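플라레데로 단편 애니메이션 시리즈

플라레데로(Flaredero)는 애니메이션 감독 유리 바실렌코(Yurii Vasylenko)가 만든 손그림 단편 애니메이션 시리즈이다. 제작은 마스컴(Mascombe) 스튜디오가 맡았고 전체 72편으로 완결되었다. 등대가 있는 가상의 항구 도시 토르니센(Tornisen)을 배경으로, 불씨를 배달하는 소녀와 말수 적은 갈매기의 여행을 그린다. 대사가 거의 없는데도 인물의 감정이 놀랄 만큼 또렷하게 전해지는 작품으로, 손그림 애니메이션을 좋아하는 사람이라면 첫 편의 새벽 항구 장면에서 이미 마음을 빼앗기게 된다!

개요

각 편은 독립된 이야기로 되어 있어 어느 편부터 보아도 무리가 없다. 다만 등대지기의 과거를 다루는 이야기는 시리즈 전체에 조금씩 흩어져 있어서, 순서대로 보면 배경의 벽보나 찻잔 무늬 같은 작은 단서가 차곡차곡 이어지는 즐거움이 있다. 한 편의 분량은 짧은 편이며, 마지막 편만 두 배 길이로 만들어졌다.

바실렌코는 원래 극장용 장편의 배경 화가로 일했다. 플라레데로의 첫 구상은 그가 쉬는 시간에 그린 항구 스케치 100장에서 나왔고, 이 가운데 상당수가 본편의 배경으로 그대로 쓰였다. 안개 낀 선착장, 계단이 끝없이 이어지는 시장 골목, 비스듬히 기운 종탑이 모두 초기 스케치에 들어 있다.
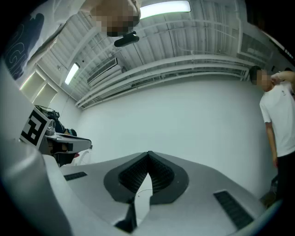 플라레데로는 꼭 방영 순서대로 보아야 하는가?
각 편의 줄거리가 독립적이므로 순서를 지키지 않아도 되지만, 등대지기 이야기를 온전히 따라가려면 1편부터 보는 편이 좋다.

작화와 색채

가장 큰 매력은 역시 빛의 표현이다. 소녀가 들고 다니는 불씨는 장면마다 색이 달라진다. 기쁜 소식을 전할 때는 살굿빛, 길을 잃었을 때는 푸른 기가 도는 흰색이 되고, 갈매기와 다툰 편에서는 내내 탁한 갈색으로 타오른다. 설명 한마디 없이 색만으로 이런 변화를 따라가게 하는 솜씨가 정말 훌륭하다.

움직임은 2프레임마다 그림을 바꾸는 방식을 기본으로 한다. 폭풍이 몰아치는 편에서는 매 프레임을 새로 그렸는데, 파도가 방파제를 넘는 한 장면에만 원화와 동화를 합쳐 500장이 들어갔다. 선의 굵기가 조금씩 흔들리는 것도 일부러 다듬지 않고 남겨 두어, 정지한 인물조차 숨을 쉬는 듯한 느낌을 준다.

음악

음악은 람프티(Lamptey) 합주단이 연주했다. 아코디언과 클라리넷이 중심이며, 갈매기가 등장할 때마다 나오는 짧고 능청스러운 클라리넷 선율은 시리즈의 상징이 되었다. 효과음도 상당 부분 악기로 대신한다. 문이 삐걱거리는 소리는 첼로, 빗방울은 현을 손으로 뜯는 소리이며, 시장 장면의 웅성거림은 여러 대의 바순이 만들어 낸다. 이어폰을 끼고 들으면 숨은 소리가 잔뜩 나온다.

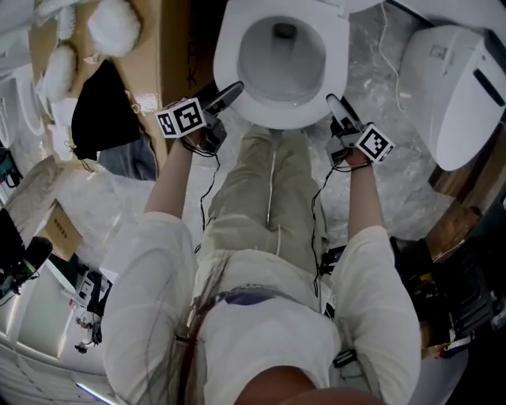
주요 등장인물

불씨 배달부 소녀: 이름이 끝까지 나오지 않는다. 커다란 장화를 신고 다니며, 편지는 자주 떨어뜨려도 불씨만은 꺼뜨리지 않는다.

갈매기: 소녀의 길동무. 시리즈를 통틀어 단 한 번 말을 하는데, 팬들이 가장 아끼는 장면 가운데 하나이다.

등대지기: 토르니센의 등대를 지키는 노인. 초반에는 창문에 비친 그림자로만 나온다.

평가와 영향

관객들은 느긋한 호흡과 세밀한 배경을 특히 반겼다. 8월에 열린 원화 전시에서는 폭풍 편의 그림을 순서대로 벽에 걸어, 걸으면서 파도의 움직임을 따라갈 수 있게 했다. 이후 마스컴은 배경 미술과 색채 설계를 모은 화집을 펴냈으며, 화집에는 본편에서 빠진 종탑 내부 장면의 스토리보드도 실려 있다.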